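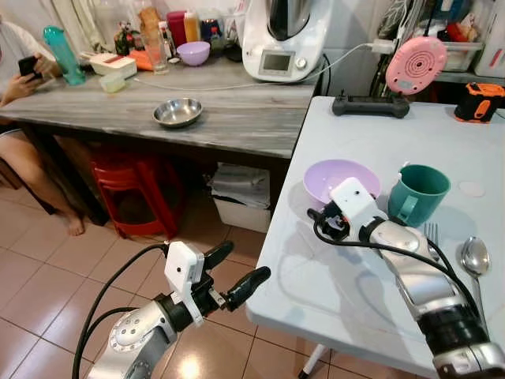

Fig. 4. Steel bowl on a grey wood-grain table.

Section 4: Placing the hub and joining the sensors

Read this before you unwrap anything. The leaflet in the Lumance box says the whole job takes a few minutes and that the hub "finds its own way". We have not seen one do that. Allow an evening.

4.1 Choosing a spot for the hub

1. Pick a place indoors, off the floor, within reach of a wall socket. The lead supplied is short and an extension lead is fine.
2. Keep the hub away from large metal things. Fridges and ovens are the worst.
3. Stand it upright with the vents facing the room.
4. Plug it in and wait for the light to turn steady white. If it is still blinking after 9 minutes, unplug it and start again.

Note: The box claims a range of 58 metres. That may be true in a field. Through two brick walls, expect far less, and test each room before you screw anything down.
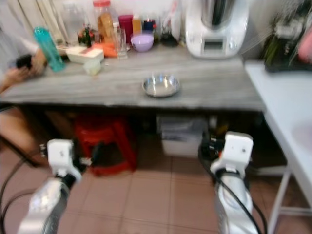
4.2 Joining the temperature sensors

1. Take one sensor and pull out the plastic battery tab. Leave the tabs in the others for now.
2. Hold the button on the back until the light flashes green.
3. In the app, choose Add, then Sensor. Ignore the offer to "scan the home".
4. Give the sensor a name you will still understand next winter. "Sensor 2" is not such a name.
5. Repeat for the rest, up to 4 sensors. The app will let you add more, but readings start to go missing.

Caution: Do not put a sensor above a cooker, kettle or radiator. The readings will be useless and the case may warp.

4.3 Checking the readings

Leave everything alone overnight, then compare each sensor with an ordinary thermometer set beside it. Paavo Lindqvist tested the Gorholm and Psarras sensors for us in May and found that both read too warm for the first few hours. The makers call this "settling in". Whatever it is, do not change the offset in the app until the second day.

If a sensor shows error 640, it has lost the hub. Move it closer and press the button once. The app suggests buying a booster at this point. Try fresh batteries first.

4.4 Before you turn on "smart heating"

Smart heating is off when the hub leaves the factory. We suggest leaving it off for a full week while you look at the daily charts. The savings shown on the welcome screen are worked out from a made-up house, and yours will differ.

Note: Skoswood boiler switches need the adapter described in section 6. The words "works with all boilers" on the sleeve do not cover them.

Section last checked 2022-11-09. Menu names may have changed after an app update.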